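Skarum Opens Retrofit Program for Diesel Delivery Trucks Ahead of Tighter Particulate Limits

By Sille Nørgaard
2019-04-22
Reading time: 3 minutes
Print this page | E-mail this page

Skarum, a supplier of exhaust aftertreatment parts for medium-duty commercial vehicles, today opened orders for the Monance retrofit filter system. The system is intended for diesel delivery trucks already in service that were built without a wall-flow particulate filter. It consists of a coated ceramic filter, an upstream oxidation catalyst, two pressure sensors and a control unit that is separate from the engine computer.

Fleet operators have so far had two ways to respond to stricter local access rules for older diesels: replace the vehicle or move it to routes outside the restricted area. Monance is offered as a third option for trucks with sound engines and several years of working life left. The system does not change fuel injection timing or turbocharger settings, and the original muffler brackets are reused on most chassis.
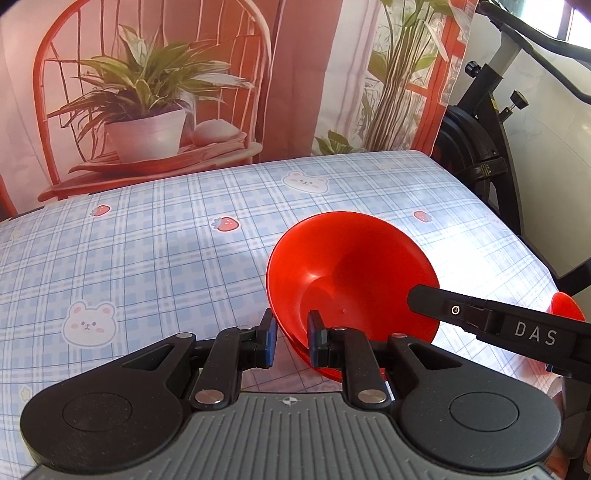 Installation takes one working day in a shop with a standard lift. The filter housing is supplied in two lengths to suit short and long wheelbases, and both use the same end cones and clamps. No welding is needed on trucks with a flanged downpipe. Trucks with a one-piece downpipe require an adapter section, which is cut and fitted by the installer before the housing is hung.

Filter regeneration is passive under normal highway load. On stop-and-go routes, where exhaust temperature is too low for passive regeneration over long periods, the control unit starts an active cycle using a small electric heater ahead of the catalyst. An active cycle lasts about 45 minutes and can run while the truck is being driven or while it is parked with the engine at idle. The driver is informed by a single dash lamp. If a cycle is interrupted, the control unit stores the remaining soot load estimate and resumes at the next suitable opportunity.

"The short urban route is the difficult case for any filter, and it is the case we designed for first," said Sille Nørgaard, head of technical communications at Skarum. "A truck that never leaves the city has to be able to clean its own filter without a special trip to the shop."

The system was evaluated with Kárason, a regional parcel carrier, on 73 trucks of mixed age and body type. The trucks stayed on their regular routes during the evaluation, and maintenance was carried out by the carrier's own mechanics. Backpressure readings were logged at each engine start and reviewed weekly. Findings from the trial led to a revised sensor line routing - the first version collected condensate at a low point behind the cab - and to a longer cable between the control unit and the dash lamp.
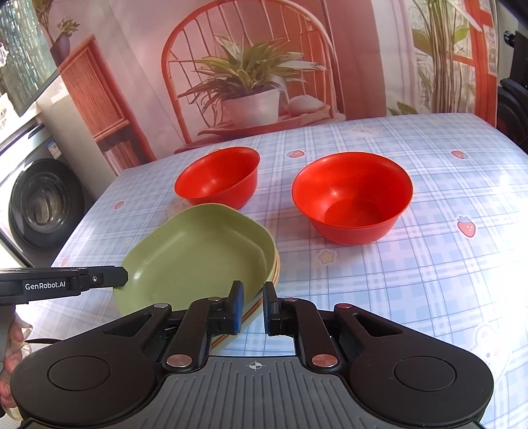 Ash cleaning is a scheduled shop task and is carried out with the filter removed from its housing. Skarum will keep a pool of exchange filters so that a truck can be returned to service the same day. Used filters are inspected for cracks and face damage, cleaned, flow-tested and returned to the pool. Filters that fail inspection are scrapped and are not repaired.

Operators must use low-ash engine oil after the conversion. Use of other oils shortens the cleaning interval and is not covered by the warranty. Biodiesel blends may be used where the engine manufacturer permits them.

A second product, Bimance, will follow in August. It uses the same control unit and sensors with a smaller filter and is intended for vans and light pickups. Prices and chassis lists for Bimance will be published when orders open.

Monance is sold through authorized installers. Orders of 10 or more systems include on-site training for fleet mechanics. Installation drawings, the current chassis list and the oil specification are available from the Skarum service desk on request.
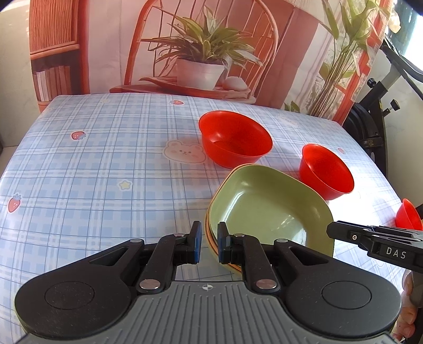

Red bowls on a light blue plaid tablecloth.

About Skarum

Skarum develops and supplies catalysts, particulate filters and control electronics for commercial diesel vehicles. Its products are sold to fleet operators, body builders and independent repair shops.

Press contact: Sille Nørgaard, Technical Communications, Skarum

Print this page | E-mail this page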